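Rallari Soft Box Set: tennis ball and clear container

Maintainer: Setsuko Shibata
Status: in use, revised in July

Overview

This card covers one object pair from the Rallari tabletop collection: a tennis ball and a light, clear container with flexible walls. The activity is putting the ball into the container and taking it out again on a plain white surface. The pair was chosen for its contrast. The ball keeps its shape under ordinary handling; the container does not.

Contents

173 episodes, split across two folders, Midwood and Kuroda. The folder names refer to the table used and have no effect on the file layout. 43 episodes are held back for testing and are listed in holdout.txt. Do not move entries between lists without raising the version number.

Objects

Ball: standard tennis ball, yellow-green felt with a white seam. Balls are replaced when the felt starts to lift along the seam. Light marks on the felt are accepted and not recorded.

Container: cube-shaped, open when in use, clear plastic film on a thin beige frame. The film sags with use and the upper edges bow. A bowed edge is not a fault. A split film or a frame that no longer stands unaided is, and the container is then retired. Retired containers keep their number in objects.csv with the field state set to 0.

Surface: white board laid on a wooden table. The board is wiped before each block. Marks that survive wiping are left alone.

Layout

Start positions are drawn from a list of 5 for the container and 5 for the ball. The container may stand at a slight angle to the board edge. In the taking-out episodes the ball starts on the container floor, wherever it comes to rest after being dropped in by hand. It is not centred.

Labels

task: put_in or take_out
container_id: number from objects.csv
wall_contact: yes if the ball or a hand tool visibly moves the film
result: done, missed or tipped

"Tipped" takes priority over the other two — a container that falls over after the ball is inside is still labelled tipped.

Known problems

Clear film is hard to outline against a white board. Outlines in the Kuroda folder were drawn by hand along the frame and ignore any sag between corners. Reflections on the film were sometimes marked as contact in early labels; these were checked again and corrected in the current version.

The Erkton label format is no longer written. Old files can still be read with the script in tools/.

Sample views
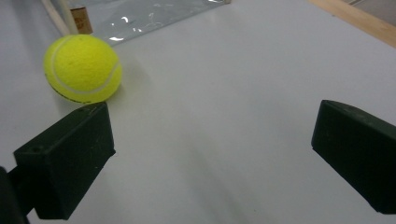
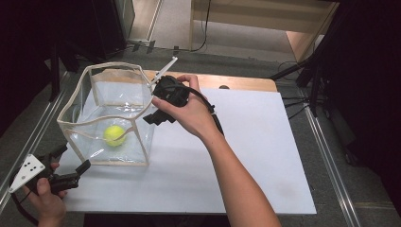

Tennis ball on the white surface (first view) and inside the clear container (second view).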